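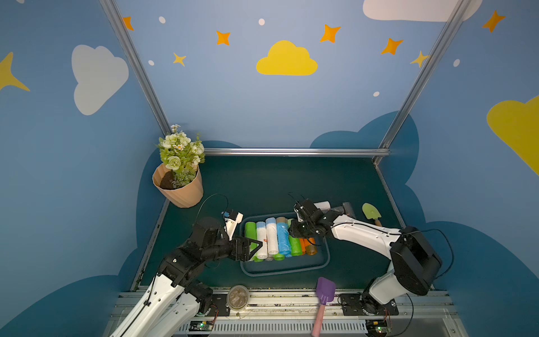
Two arms, one tray, and a whole lot of garbage bag rolls.

If you've been reading since July you know I have been saving for a second pair of robot arms. Well, the money is finally in the account! I gave myself a ceiling of $3,000 for everything that isn't an arm, wrote it on the whiteboard, and then spent three evenings finding out how fast the little stuff eats it up.

So this is my planning post for the second booth. I'd love for you to poke holes in it before I order anything.

The arms themselves were the easy part. Same model, same grippers, and I'm not reopening that question. The frame is easy too, because I liked working with slotted aluminum and Durrani will cut it to length for me. Their quote came to $610 with the corner brackets and shipping, and I'm fine with that.
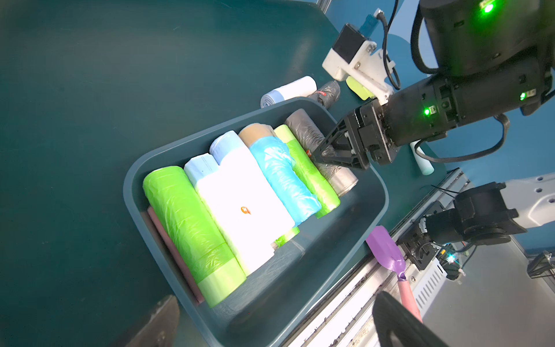

Cameras are where my budget got interesting. I had one line that said "cameras" with a single price next to it, and that was silly of me. Every wrist camera needs a mount, a cable, and enough slack for the wrist to turn. The white mount over the gripper is 3D-printed, and I want that style again, so filament and printer time get a line of their own now. So do spare cables (buy the spares up front, please, the shipping on one cable is painful). Kerkico sells a kit with the camera, cable and screws for $134, and it's the thing I'm most excited about in the entire order.

Then there are the props! I used to pay for those out of grocery money and pretend they were free. Garbage bag rolls are great because they come in so many colors and they're cheap, but you do want a good variety, plus trays, plus some garden toys to keep things lively. I'm putting up to $9 a week toward props and I think I can stick to it. 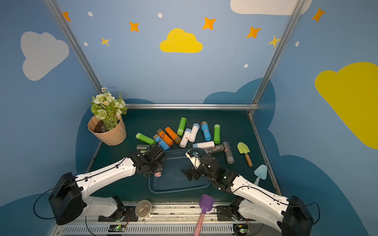 What I'm leaving for later

A fancier floor mat. More paint for the walls, although I'd happily do clouds and stars all over again. And the Gridum controller, which looks wonderful and would wipe out everything I've set aside for spares. I go back and forth on that one every night.

Power is the piece I haven't priced yet. I'd like each booth on its own supply with its own switch, and I want to measure the cable runs properly before I put a number down.

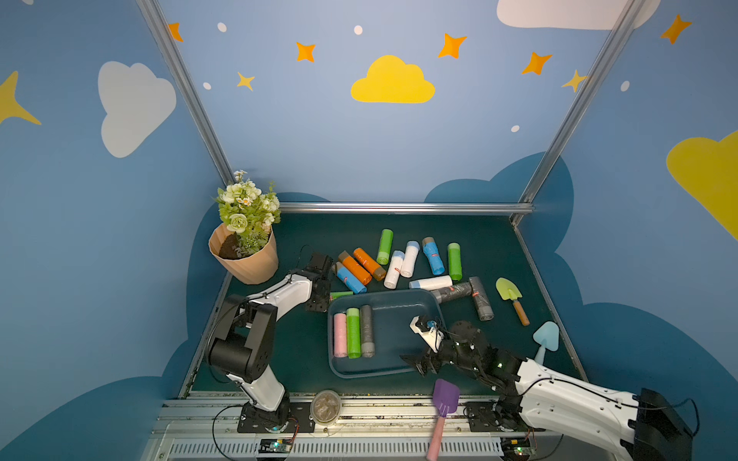 Naveed Niazi wrote in after my last post to say I should order the spare gripper fingers along with the arms, and to set money aside for a second power supply before I even look at a new controller. He also thinks my frame quote is fair. Thank you, Naveed, the fingers are on the list, and I'll post the full spreadsheet once I've got the power figures in.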